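**Fruit fridge back in use on Kurek Street**

Sunday, March 5, 2023

The shared fruit fridge on Kurek Street is open again after being out of action for most of February. Fedeo residents can drop off and pick up whole fruit at the Hedico building during the usual hours, from 8 am to 6 pm on weekdays and until noon on Saturdays.

The old fridge stopped holding its temperature in late January and was taken away for recycling. Its replacement has been set up in the small ground-floor room beside the side entrance, where there is also a table for sorting. The upper compartment is for fruit that is ready to eat. Anything that still needs time to ripen should stay on the table.
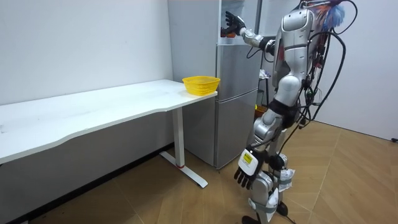 One regular user from the units across the road said she had been giving her spare apples to the neighbours while the fridge was away, and had run out of neighbours. She would like to see it open on Sundays as well, when people with backyard trees tend to do their picking.

Hedico said it would look at Sunday hours after Easter. The building is locked on Sundays at present and the side entrance is on the same alarm as the offices upstairs.

The fridge takes fruit from home gardens as well as seconds from Grollerex, the orchard on the eastern edge of town. Grollerex has supplied it since the first season and says this year's early red apples are sound, although many are too small or too marked for the shops. Its next delivery is due on Tuesday.

Fruit left at Kurek Street should be whole, clean and free of soft spots. Cut fruit can't be accepted, and neither can juice, jam or anything cooked. Apples should be kept a little apart on the shelf, with any bruised ones taken out as soon as they are noticed. Stems can be left on. 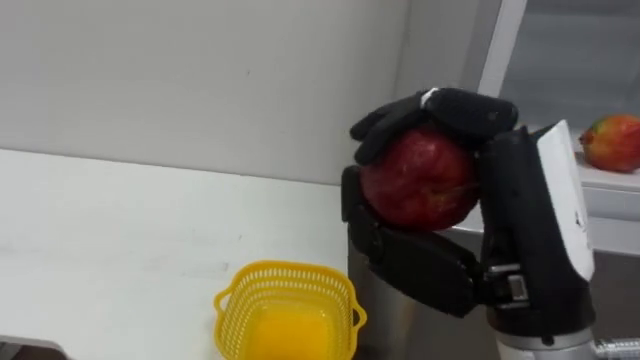 *Reading time: 2 minutes*

Running costs for the year are expected to come to $300, mostly electricity. Hedico is paying for the power and Grollerex has offered to cover a new door seal if one is needed. There is no charge to people using the fridge and no need to sign up.

Last year the old fridge handled 749 kilograms of fruit between the start of March and the end of June, which are its busiest months. Apples made up more than half of that. Pears, quinces and mandarins came next. The figures come from the kitchen scale on the windowsill, and anyone leaving a large amount is asked to weigh it and write the result in the notebook.

A leaflet with the opening hours and a short list of what can be left is going to some 2000 households in Fedeo this week. It replaces the yellow card from last autumn, which had the wrong closing time for Saturdays.

The leaflet also has a section on less common fruit. Several gardens near the creek have pomegranate trees, and in past seasons the fruit was often left behind in the fridge until it shrivelled. Pomegranates keep well in the cold and don't have to be fully red outside to be good to eat. Skin colour varies a lot between varieties, and a fruit that feels heavy for its size is usually a better pick than one with a bright colour. They can go in with the apples for a short time.

Baskets are available for carrying fruit between the table and the fridge. They should be left on the table afterwards and kept out of the fridge itself, where they take up too much of the shelf.
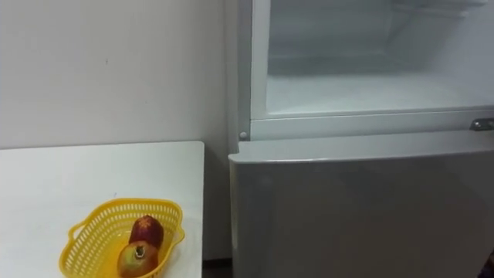

Larger loads, such as a full box from one tree, are better brought in on a weekday morning so that there is time to sort them. Fruit that doesn't fit can be stored in the cool cupboard down the hall for a day or so. Ask at the Hedico front desk for the key.

Windfalls with broken skin are still wanted, but they should go in the lidded green bin outside the side entrance. Grollerex collects it on Fridays and takes the contents back to the orchard for compost. Please don't put plastic bags in the bin, even the ones marked as compostable.

The side entrance has a step. People who need level access can use the main doors on Kurek Street and follow the corridor to the left. Parking out front is limited to 15 minutes.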